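# Frequently Asked Questions: Drimwood Composting and Cover Crop Workshop

Updated Thu 30 May

**Who may attend the workshop?**

The workshop is open to farmers, ranchers, market gardeners, and agency staff who work with them. Students in agriculture programs are welcome if space remains after the first registration period. Attendance is limited to 150 people.

**When and where will it be held?**

The workshop will take place over two days in August at the Drimwood Extension Center, 2723 Hayat Road. Check-in opens at 7:30 a.m. on both days, and sessions begin at 8:15 a.m. Participants who have registered will receive the exact schedule and a parking map by mail.

**What topics will be covered?**

The first day deals with on-farm composting: choosing feedstocks, building and turning windrows, measuring temperature, and storing finished compost. The second day deals with cover crop selection, seeding rates, termination timing, and grazing of cover crops. A field visit to the Ultau demonstration plots is included in the second afternoon.

**What is the cost?**

The registration fee is $22 per person and includes lunch on both days and a printed handbook. There is no separate charge for the field visit. Fees are not refundable after registration closes, but a registration may be transferred to another person from the same farm or office.

**Will continuing education credits be offered?**

Yes. Credits have been requested for certified crop advisers. Participants seeking credit must sign the attendance sheet at the start and end of each day. Partial credit is given for attending one day only.

**How should compost samples be submitted for testing?**

Each registered farm may bring one compost sample for basic analysis. Combine small amounts taken from several places in the pile, mix them well in a clean bucket, and fill a one-quart bag. Write the farm name and the collection date on the outside. Samples must be handed in at check-in on the first day.
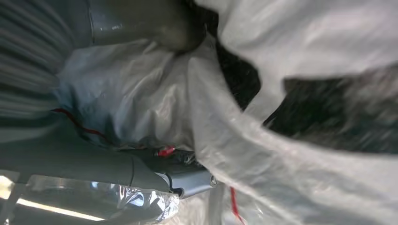 *White plastic sheeting and bunched plastic in loose folds.*

Results will be mailed to participants by the Enesis Soil Laboratory within 16 business days. Samples that arrive without a label cannot be processed. The analysis covers moisture, pH, total nitrogen, organic matter, and soluble salts. It does not include herbicide residues or heavy metals, which must be ordered from the laboratory directly.

**What should participants bring?**

Closed-toe shoes, a hat, and a refillable water bottle are required for the field visit. Participants may also wish to bring a recent soil test report from one of their own fields for use in the nutrient planning session.

**Is transportation to the field site provided?**

A bus will leave the center at 1:00 p.m. and return by 4:30 p.m. Participants may drive their own vehicles, but parking at the Ultau plots is limited to the gravel lot by the north gate.

**How may accommodations be requested?**

Requests for interpreters, accessible seating, or special meals should be made on the registration form or by calling the center's front office at least two weeks before the workshop.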